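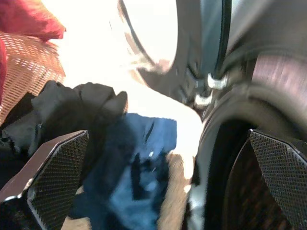
Karpenko to build the Sultano electric van at Tredetow, having first agreed where the lorries will go

For immediate release

Karpenko, the maker of small electric delivery vans, will start building its Sultano model at the former bottling works on the edge of Tredetow in December. The plant is set up to turn out 2000 vans a year once both shifts are running. Planning permission is in place, the roof has stopped leaking in all but one corner, and the company has settled the question that took up more of the past year than the van did, namely which road the lorries will use.

They will use the northern road. The company would like to say this was always its intention. It was not. The original plan sent every delivery down Mill Lane, past the school and round a bend which local drivers have long treated as a test of character. Residents objected in writing, in person and on several bedsheets tied to the railings opposite the gate. Karpenko has read all of it, including the bedsheets.

"I drove a lorry down Mill Lane myself to show it could be done," said Petro Hrynyshyn, managing director of Karpenko. "It can be done. It took a very long time, I met a milk float coming the other way, and I gained a good deal of sympathy for the people who had written to us. We changed the plan the following morning."

What will be made there

The Sultano is a two-seat van meant for town work: parcels, bread, flowers, plumbers. It has a flat load floor, a sliding door on each side and a dashboard that has been kept deliberately dull. Early trial drivers asked for a bigger cup holder and a lower step. They have been given both. A request for a horn that plays a tune has been noted.

Until now the van has been put together in small batches in Karpenko's workshop, where finishing one meant moving another out of the way, usually into the car park and occasionally into the rain. The Tredetow works has room for a proper line. Bodies will come in at the north end and finished vans will leave at the south, and for the first time in the company's history these will be different doors.

Batteries will arrive as complete packs. No cells will be made on the site, and the company is happy to repeat this as often as it is asked, having been asked often. Painting will be done in closed booths at the back of the main hall, on the side facing the railway. The old bottling line has been sold, apart from a length of conveyor which turned out to be holding up a wall and has been left to get on with it.

Chargers and the matter of the lights

Charging equipment for the site will be supplied and looked after by Lumico. There will be 16 charging points in the yard for finished vans, with a further two by the front gate which anyone in Tredetow may use. The public pair will be priced at what the electricity costs the company, a rate Karpenko's finance department describes as "generous" in a tone that has been left out of this release.

Vans will mostly be charged overnight, when the works is otherwise drawing very little. The yard lights will be the low, downward-pointing sort, following a demonstration of the first set that could be enjoyed from a great many bedrooms. Those lights have gone back to where they came from. The replacements were tried on a Wednesday evening with neighbours present, and the only complaint received was that someone could no longer find their keys. 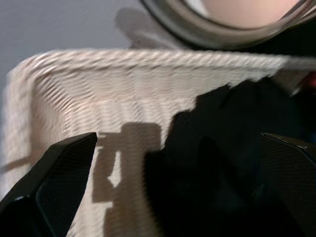
Jobs, and who should apply for them

Recruitment opens shortly for assembly, paint, stores, inspection and maintenance work. Karpenko is keen to hear from people who have built vehicles before and from those who have never built anything larger than a wardrobe, provided the wardrobe is still standing. Training will be given on the site and paid at the full rate from the first day.

People who worked at the bottling works before it closed are warmly invited to apply. Several have already been in touch, and two of them have explained to our engineers how to open the door to the boiler room, a problem on which the company had been about to spend money.

Shifts will run from early morning to mid-evening on weekdays. There will be no night shift. The company considered one and was advised, by almost everyone it met, to consider it somewhere else.

Applicants will not be asked to describe themselves as an animal, a colour or a kitchen appliance. They will be asked to fit a door handle, in their own time, with tea provided.

Petro Hrynyshyn said: "We looked at newer buildings. They were very clean and very far from anybody who might want to work in them. Tredetow has a railway station, a bakery that opens early and people who will tell you when you are wrong. I have had a lot of use out of the third of these already, and I put on weight because of the second."

What the neighbours asked for

Karpenko held open evenings in the works canteen over the spring and summer. The first was planned as a presentation with slides. The projector failed, and the discussion that followed was judged by most of those present to be an improvement. From the requests made, the company has agreed to the following:

Lorries will use the northern road only, and drivers who follow their satnav down Mill Lane will be expected to reverse out again.

Deliveries will not be accepted before seven in the morning, and lorries arriving early will wait in the yard with their engines off.

The footpath along the eastern fence will stay open. The fence will be moved inwards to give it back the width it used to have before somebody, many years ago, moved the fence outwards.

Reversing alarms on forklifts will be swapped for the softer hissing type. Opinion is divided on whether this is nicer or merely stranger.

The works clock, stopped for as long as anyone can remember, will be mended.

Some requests could not be met. The chimney cannot be painted in the colours of the football club, as there are two football clubs. The company is not able to reopen the swimming pool, which it does not own and had not heard of. It has, though, passed that letter on.

A telephone line for complaints will be answered by a person during working hours. For the first month that person will, for part of each morning, be the managing director. He has asked us to point out that this was his own idea. He has since asked whether it is too late to have another one.

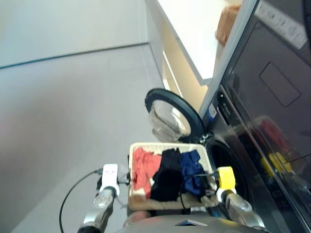 Red, black and blue garments together in a wicker basket.

Prices and orders

The price of the Sultano will not change with the move. Customers who have already ordered will receive their vans in the order in which they signed, and those waiting for the longer load bay will be contacted individually with a delivery month. Karpenko is sorry for the delay to this version. The longer load bay was ready in good time, but the shelf that goes inside it had been drawn up for the shorter one by a colleague who has been very decent about the whole thing.

Every van built at Tredetow will carry a five-year warranty on the battery and the motor. Servicing remains with the existing network of garages. Owners of the earlier, workshop-built vans keep their present cover and may have the new step and cup holder fitted at their next service free of charge. Fitting the step takes most of a morning. The cup holder takes less, unless it is done first, in which case it has to come out again for the step.

Fleet buyers who want to see the line before placing an order may visit once production has settled down. Sensible shoes are needed, and the northern road is, once more, the one to take.

Opening day

The gates will be open to residents on the Saturday after the first van is finished. There will be a walk round the main hall, short drives in the Sultano for anyone with a licence, and something to eat from the bakery. Dogs are welcome in the yard but not on the line. Speeches have been limited to one, and it has been limited to the time it takes a kettle to boil. The kettle will be on the table.

Parking on the day will be in the yard until it is full and at the railway station after that.

About Karpenko

Karpenko designs and builds small electric vans for local delivery and trade use. It began by converting second-hand vans to battery power and moved on to making its own when it ran out of second-hand vans it was willing to be seen with. The company is privately owned.

Notes for editors

The van is the Sultano, with one l and no accent. The company is Karpenko, without "Motors", "Group" or "Global" after it.

Interviews with Petro Hrynyshyn can be arranged through the Karpenko press office. Mornings are best avoided in the first month, for the reason given earlier. Questions about the charging points should also come to Karpenko, who will pass them to Lumico where the answer involves electricity.

Ends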